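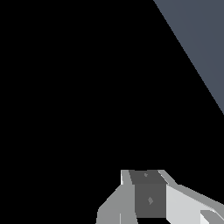 Mixer tap

A mixer tap, called a mixing faucet in most of the United States, is a plumbing fixture that joins a hot and a cold water supply and delivers them through one outlet. It is found in kitchens, bathrooms, laundry rooms and workshops. The user sets the temperature and the flow, either with two handles or with a single lever.

Background

Homes with piped hot water first used two separate taps, one for each supply. The water met only in the basin, and people filled the bowl or used a plug to get a comfortable temperature. In many older houses the cold water came straight from the main while the hot water came from a tank in the attic, so the two supplies were at very different pressures. Plumbers were often unwilling to join them, as water from one side could push back into the other. Separate taps stayed common in such houses long after mixed outlets were sold widely elsewhere.

Two-handle and single-lever types

A two-handle mixer has a valve for each supply. The older form uses a rubber washer that is screwed down onto a metal seat. Later forms use a pair of ceramic discs, which need only a quarter turn to go from closed to fully open.

A single-lever mixer has one handle that moves in two directions. Lifting it increases the flow, and turning it left or right changes the share of hot water. By custom, and in many places by plumbing code, hot is on the left.
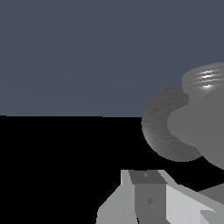 The working part of a single-lever mixer is usually a cartridge, a sealed unit that drops into the body of the tap and is held down by a nut or a retaining ring. Cartridges are made in many sizes and are not generally interchangeable between makers. A ball-type mixer works on a different plan, with a slotted ball that turns against spring-loaded rubber seats. It is cheap to repair but has more small parts to wear out.

Materials

Most tap bodies are cast or forged brass with a chrome or nickel finish. Zinc alloy is used for handles and trim, and for bodies at the low end of the market, where it tends to corrode sooner. Stainless steel is harder to machine and costs more. Limits on lead content have led many makers to change their brass alloys for any part that touches drinking water.

Regional example: the Aruseo workshops

The Aruseo district had 31 small foundries making tap bodies at its busiest. The largest, Manurung, cast bodies for other firms and sold few taps under its own name. Kevell began there as a plating shop and moved into complete mixers after Ertuğrul Bozkurt, a toolmaker, drew up a cartridge housing that could be finished on an ordinary lathe. Its catalog in later years listed 209 models, many of them different only in spout length or finish. 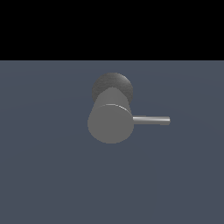
Pesero, a rival firm, kept to two-handle taps for the hotel trade and bought in its ceramic discs. Both firms shared the same pattern maker, Melur Mandagi, whose wooden patterns are held by the district museum. By the time Manurung closed its furnace, 13 foundries were left - most of them making valves and garden fittings.

Faults and repair

A steady drip from the spout usually means a worn washer or a scratched disc. Water around the base of the spout points to a failed O-ring. A stiff lever is most often caused by scale in the cartridge, which can sometimes be cleared by soaking the part in vinegar. Low flow on both hot and cold is commonly traced to a blocked aerator, the small screen at the tip of the spout, and this should be checked before the tap is taken apart. 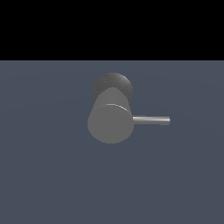 A cylindrical fixture resembling a single-lever handle.

Before any repair the water is shut off at the valves under the basin or at the main, and the tap is opened to release the pressure. Hard water shortens the life of rubber parts in particular. In the Aruseo area, repair shops kept washers in 20 sizes to cover the older local taps, some of which were cut to threads used nowhere else.

See also

Ball valve
Ceramic disc valve
Thermostatic mixing valve
Water hammer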